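Teaching by hand, one packet at a time
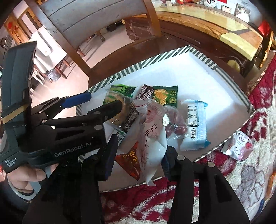
Daryna Maksymiv

If you had told me at the start of the year that I would spend a good part of my summer thinking about how to pick up a cracker packet, I would have laughed. But that's what the teaching group has been up to, and I've enjoyed it so much that I asked for a whole item in this issue instead of my usual paragraph at the back.

For those who missed the last newsletter, we are collecting demonstrations for the Stelamix sorting project. You hold the gripper by its handle, you do the job yourself with its two fingers, and the device on top keeps a record of what went on. Later the recordings go to Gutia, where they are used to train an arm to do the same sort of work. There is no code to write and no joystick to learn. You just tidy up, slowly, with somebody else's fingers!

The snack job has turned out to be my favourite. A box lid goes down on a blanket, a heap of packets goes in the lid, and you move things one by one. It sounds like nothing at all. Then you try it, and you find that every packet has its own opinion. A chocolate bar is easy enough if you take it across the narrow side. A pastry in a clear wrapper wants a very light squeeze, and you have to judge that squeeze through a lump of plastic and metal (I still clench my teeth every time). The see-through bags are the hardest for me. They sag, they fold over, and the bit you thought you had hold of slides away while the weight stays where it was.

The white bag with the red handwriting deserves a mention of its own. It is soft and it likes to hang down over whatever is underneath, so you have to decide whether to lift it clear first or go round it. I always lift it first. Pešek's people go round it. Both ways are fine and we want plenty of each, so please don't copy your neighbour.

We work in ordinary homes on purpose. A bench in a workshop is tidy and evenly lit, and an arm that has only ever seen a bench gets in a muddle when it meets a flowery blanket with a fuzzy pile, or a patch of daylight on the tiles, or a table full of family photographs behind the thing it is meant to be looking at. So leave your chairs where they are, and leave the pictures up if you are happy for them to be seen. If you aren't, turn them round before you begin. We can't take them out of a recording afterwards.

Some things I have picked up, mostly by getting them wrong:

Open the fingers wider than you think you need before you go in. I used to nudge half the pile on the way down.

Let the blue pads do the gripping. If you catch a packet with the bare tip it twists.

Keep your other hand out of it. This is much harder than it sounds - I hadn't noticed how often I steady things with my left hand until I wasn't allowed to.

If you drop something, carry on and pick it up again. Don't stop and start over. The drops and second tries are useful too, and the Gutia team have asked us to stop deleting them.

Rest your wrist. A session is 70 pick-ups and then a proper break, with tea.

Between us we reached 600 demonstrations last week, which made me very happy indeed. I was sent a short clip from Gutia of the arm having a go at a pile of its own. It was slow, and it pushed a packet along for a while before it got the idea, but then it opened wide, came in from the side and lifted, and I swear I recognised the way I do it. What a strange and lovely feeling, to see your own habits in a machine.

In September we start on the kitchen drawer job, using the room at Breretti, and there are two places left. You don't need any experience. Small hands and large hands are both welcome, and left-handers especially so, as we are short of them. Bring a few snacks in wrappers that crackle, bend or slip. They will be handled a lot, so nothing too precious.

Comments

Hedda: I did two sessions and my wrist ached, but I'd do it again. The see-through bags beat me as well.

Tomasz P.: Is it all right to use the gripper with the left hand if you are really right-handed? Mine is very wobbly.

Daryna Maksymiv: Tomasz, yes please, wobbly is fine! Just make a note of it on the sheet.

Ilse: Can the drawer have things in it already or do we empty it first?

Last updated: Aug 20, 2019

Contact the newsletter | © Stelamix project newsletter | Back to top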